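4. The Umbrella Task in the Student Project

4.1 Setting and participants

The project ran over two terms as part of the elective course in applied robotics at the Stasiddale campus. Students worked in groups of three or four, and each group was given one household item to bring into the simulator and one short task to define for it. The items were chosen by the teaching staff from a list of things that are awkward to handle: a folding chair, a garden hose, a wire coat hanger, an umbrella and a few others. This section deals with the umbrella group only, as it produced the longest set of trials and the most complete notes. The chair and hose groups are covered in Section 5.

None of the students in the umbrella group had used a physics simulator before the course. Two had taken part in a school robotics competition, where the work was mostly with wheeled vehicles and line following. Thomas Pace taught the weekly lab, and Gemma Valentini kept the shared code and checked each group's changes before they were merged. The lab met for three hours a week, and students could log in to the lab machines from home outside those hours.

4.2 Simulator and model

All groups used the same software, a teaching build that the department calls Tedisora. It wraps a standard rigid-body engine and adds a simple viewer, a task file format and a logging tool. The wrapper was written so that students would not have to deal with rendering settings. It has a small number of fixed rooms, and a group picks one room and places its item in it. The viewer runs at low resolution by default, which keeps it usable on the older lab machines and over a home connection.

The umbrella model came from the Negri object set, a collection of household meshes put together by an earlier class. Like most items in that set, it has a visual mesh and a separate collision mesh. The visual mesh is what the viewer draws. The collision mesh is what the engine uses to work out contacts, and in the first version it was a single closed cone. A closed cone is easy to simulate but wrong for an open umbrella: anything that ought to go inside the canopy is pushed out again.

The students replaced the cone with a set of thin plates, one for each panel, joined to the shaft by fixed links. This took most of November. The first attempts were unstable, with plates overlapping at the rim and pushing each other apart as soon as the simulation started. Leaving a small gap between neighboring plates solved this. The mass of the canopy was then spread evenly over the plates, and the rest was given to the shaft and handle. The group weighed an umbrella of a similar size on a kitchen scale and set the total to 500 grams.

4.3 Task definition

The task was stated in one sentence in the group's plan: "Lower an open umbrella so that the end of its shaft comes to rest on a chosen point of the floor, with the shaft upright." The group had first wanted to include opening and closing, but the runner and springs would have needed a model of their own, and this was dropped after the second plan review.

Each trial started with the umbrella held at a set height over the floor. The start position was varied within a small square and the tilt of the shaft within ten degrees of vertical. A controller then moved the umbrella down. For the first set of trials the controller acted on the umbrella directly, with no arm in the simulation, so that the students could separate errors in the object model from errors in the arm's motion. The arm was added in the second set.

A trial counted as a success if the end of the shaft stopped within two centimeters of the target and the shaft was within five degrees of vertical. A trial was stopped and marked as failed if any part of the canopy touched a wall. This last rule mattered more than the students expected. They had picked a target close to the corner of the room, as they wanted a case where the width of the canopy would be a problem, and in the first week nearly every failure was a contact with a wall.

4.4 Trials

The group ran 1,566 trials in all over both sets. Most were started as overnight batches, and the rest were single runs made while someone was watching and changing settings. The logging tool wrote one line for each trial with the start position, the start tilt, the final position of the shaft end, the final tilt and the reason for stopping.

In the first set the controller used only the position of the shaft end. It moved this point toward the target in a straight line and ignored the rest of the object. It did well when the start tilt was small. When the tilt was larger, the canopy swung to one side on the way down, and if that side was the wall side the trial failed. The students corrected this with a second rule: bring the shaft upright first, then descend. With this rule in place, 91 percent of the trials in the first set ended in success.

In the second set, with the arm, the rate was lower. The grip on the handle was modeled as a contact with friction, and the umbrella could turn slightly in the grip as the arm moved. The group tried three values for the friction and settled on the middle one. The final batch of this set gave a success rate of 46 percent, and the notes list slipping as the most common reason for failure. There was no time left in the term to try a different grip.

4.5 Use of the viewer

The students relied on the log files to compare settings but on the viewer to find out what had gone wrong. Early on they had trouble judging where the umbrella stood over the floor. The canopy is wide and the shaft is thin, and from a raised viewpoint it is hard to tell how far the shaft is from either wall. They asked for a marker, and Valentini added one to the Tedisora viewer within a few days. It was later used by the other groups as well. Figure 7 is taken from the group's report. 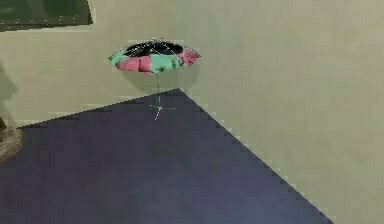
Figure 7. The open umbrella in the viewer during a first-set trial, with the white crosshair marker just above the floor at the lower end of the shaft.

Dörte Lindemann, in written comments on an earlier version of this section, asked whether a marker of this kind makes the task look easier than it is. Students who see a clean point on the floor, she wrote, may come to treat the umbrella as if it were only that point, and the first controller seems to have been built on just this idea. She would have had the group work without any marker for the first weeks and add one after the failures had been discussed.

We think the concern is fair. The notes do not settle the matter, as the controller and the marker were worked on in the same week and we can't tell which came first. It is true that the students' early discussion was all about the shaft end, and that the canopy came up only once wall contacts began to fill the log. On the other hand, the change to the controller was proposed by a student who had been watching single runs in the viewer, and who noticed that the failures were all on one side. In the next round of the course we plan to make the marker optional and to log when each group turns it on.

4.6 What the students reported

At the end of the second term each student filled in a short form. The umbrella group named the collision mesh as the hardest part of the work and the trial batches as the easiest. Two students wrote that they would have liked to start with the arm sooner - one of them said the first set felt like "half a robot project" - while another wrote that the first set was the only reason the second could be understood at all. All of them said they had underrated how much time goes into the object model.

The forms also raised a practical point about the Negri object set. Several of its items still have closed collision meshes, and a group that picks one of these loses weeks before it can begin. The umbrella with its separate plates has now been put back into the set under the name Avwood, after the street where the group used to meet, and the bucket and the lampshade are being changed in the same way. Until they are ready, the staff will hand out only items whose meshes have been checked.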